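The Plain Gray Bin

Last updated: May

Most of what arrives at a front door has spent part of its life in an open plastic tote. Books, lamp parts, shampoo, phone cases and dog chews all travel this way, sitting in a straight-sided bin with no lid while they wait for an order to call them out. The bin is seldom thought about by anyone outside the trade. Inside it, people have strong opinions.

At the Zendislow warehouse in Briem, the tote is the basic unit of everything. Shelves are built to its width. Carts are built to hold six. The gap between two aisles was set by how far a person can turn while carrying one at waist height. When the company moved into the building it bought its totes secondhand from a bakery supplier, and for the first two years the receiving area smelled faintly of yeast on warm afternoons.

Those bakery totes had tapered walls, so that empties would nest inside each other. Nesting saves a great deal of room. A stack of 14 empty tapered totes stands no higher than a person's shoulder, while the same number of straight ones would reach well past the top of a doorway. But tapered totes waste space when full. The floor is smaller than the opening, flat boxes don't sit square against the sides, and there is always a wedge of air around the load.

The company tried three replacements. The first had a folding wall, which packers liked and cleaners hated, because grit collected in the hinge. The second was a deep model from Trakine with a ribbed floor. Small items slid into the channels between the ribs and were hard to pick out with gloves on, and lip balm was the worst of them. It went back after 9 weeks.

The third choice was the Zekex 58, named for its length in centimeters. It has a smooth floor, a rolled rim and enough height to keep a full load from spilling when the cart stops short. It costs more than the Trakine and weighs more too. The warehouse ordered 183 of them for a trial in the small-goods section and has kept them in use ever since.

Height was the subject of the longest argument. A tall wall protects what is inside, and it means fewer trips. It also makes the last item in the bin a nuisance to reach. Packers bend farther, their sleeves catch on the rim, and the corners fall into shadow. Anyone who has felt for a single sock at the bottom of a laundry hamper knows the problem. The answer at Briem was partly a rule and partly a lamp. Totes are never filled above a hand's width below the rim, and the packing stations have a light set forward of the worker's head so that it shines in over the front wall. 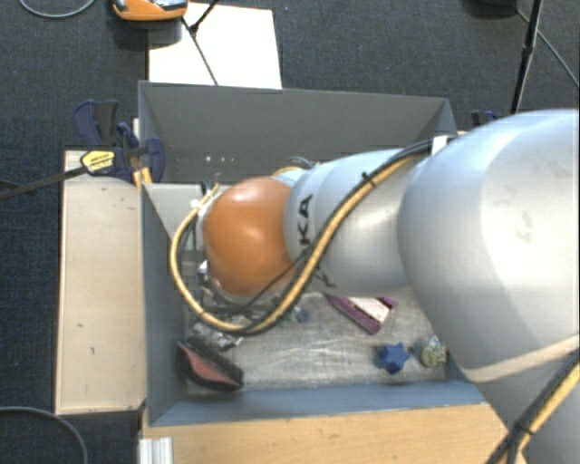 Color came up as well. Black hides scuffs but also hides black goods, and a dropped charging cable all but disappears in it. White shows every mark and has to be washed more often than it needs to be. The small-goods section settled on gray, and returns go in red so that they can be spotted from across the floor.

Washing happens at the end of the late shift. The totes are tipped, shaken out over a grate and run through a rinse, then left upside down on racks to drain. Labels are the main trouble. Old glue softens and smears, and then it picks up lint. The section now uses a card slot clipped to the short side, and a scraper hangs on a string by the sink for the stickers that still turn up.

Cracked totes are pulled and sent to the maintenance room, where they hold rags, spare casters and lengths of chain. A few of the old bakery ones are still in there, on the bottom shelf.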